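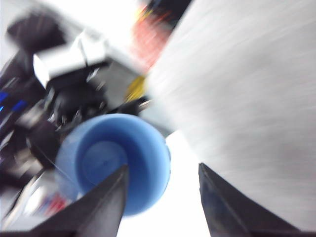
Figure 3. A light blue cup, viewed from above at a steep angle.

3.2 Who washes up, and when

I'd gone into the Molmont interviews expecting to talk about tea. What I got was a lot of talk about washing up, and I'm glad of it now, though at the time I kept steering people back to my list of questions (sorry, everyone). We ended up with 13 households in the second round, all of them shared houses with at least three unrelated adults, and I sat in each kitchen for one evening in March with a notebook and far too many biscuits.

The first thing to say is that hardly any of them had a rota that worked. Several had one stuck to the fridge. The Budiswood house had two, in different handwriting, and they disagreed. When I asked which was the real one I got four answers and a small row, which I've left out of the transcript at their request.

What people did have was a strong sense of whose mug was whose. Plates were common property, and so were pans, but drinking out of someone else's mug was treated as rather rude, even in houses where people borrowed each other's coats! Lodhi calls this "soft ownership" in her work on student halls, and I think the term fits here too, with one change. In her halls the owner did the washing. In mine, the mug got washed by whoever wanted the sink – and then put back in its owner's spot, quite carefully.

Anju Awasthi, who coded half the transcripts with me, reads this as a kind of apology for moving the thing at all. I'm less sure. To me it looks more like habit, and the two houses that had lost a tenant over the winter were still leaving a gap on the shelf. We argued about it for most of a train journey and both readings are in Table 4.

Time of day mattered more than I'd guessed. Morning cups were left, evening cups were done before bed, and anything used after 11 at night seemed to belong to the next day. Drikari found the same split in family homes, but put it down to school runs, and none of my lot had children living with them.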